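2025-05-11

Spent the afternoon on the table again. The theory, from a decluttering booklet Brenda Saavedra lent me, is that if you keep one surface in order the rest of the house follows. I have been at it since November and the rest of the house has not followed. The hall closet is worse.

The booklet wants one cloth, kept out and folded in a particular way, so that wiping down "becomes a reflex." I bought the green one for it. I can't say I have any new reflexes. I refold the thing, it looks smart, and by supper I've used a paper napkin on the spill. The Komia spray cost more than 100 crowns' worth of my patience to find and does what dish soap does.

Then there's the plant, which is supposed to earn its place by making you want a clear table. I like the plant. I doubt it has opinions about boxes. The purple box and the blue one should both be in a cupboard by page 12, and I keep reading page 12 and leaving them where they are. The dark marble pattern is meant to show every crumb, according to the booklet. I find it hides them very nicely.

Still to do: curtains, which I am not taking down for anybody.

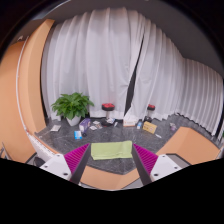
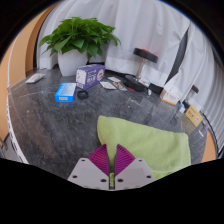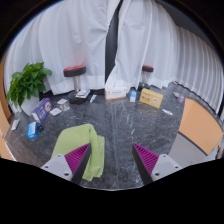

Brenda read this over and wrote back that I had skipped the chapter on cloths entirely, that a folded towel left lying out is a decoration, and that hers hangs on a hook and gets used every night. She'd give the boxes until the end of the month.

Last updated: 2025, spring

Recent entries
Lins shelf brackets, second attempt
The Brotent drawer that won't close
329 buttons in a jar
Was the Vambridge mop worth it?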